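The Workbench in the Next Room

Gonzalo Barroso had the table before he had the robot. It stands in the smallest room of the workshop he shares with Leandro Montecinos in Prillent, and for two years they used it for glue and paint. In September they began to build it a second time, on the computer, so that an arm could learn to load parts into a vise before they spent money on a real one.

The first version of the model took 189 hours, most of them in the evening. Barroso drew the fixtures and Montecinos looked after the physics, which he calls "the part where things fall through the floor". They named the project Halim, after an old boat.

I visited them on October 27, 2026. On the screen the arm was already at work, and the two men watched it with their coffee in their hands — they do not talk much while it is moving. 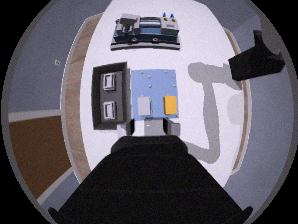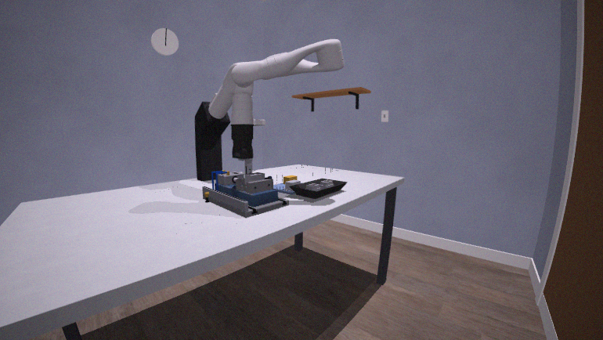
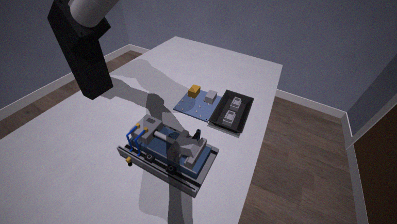

The simulated bench, with the tray, the blue plate and the vise.

What it costs

The electricity is cheap and the software is free for home users. The expensive thing will be the arm. They have put aside 2,000 euros and expect to need 3 times as much, even for a second-hand one. A further 600 went on a graphics card, after the old one became so slow that Montecinos could cook dinner between two attempts.

Barroso wants to order the arm before spring. Montecinos would prefer to wait until the grip is more reliable. "In the computer I can drop a part all night," he told me. "In the workshop I must pick it up myself." For now they have agreed to repaint the room and to find another place for the glue.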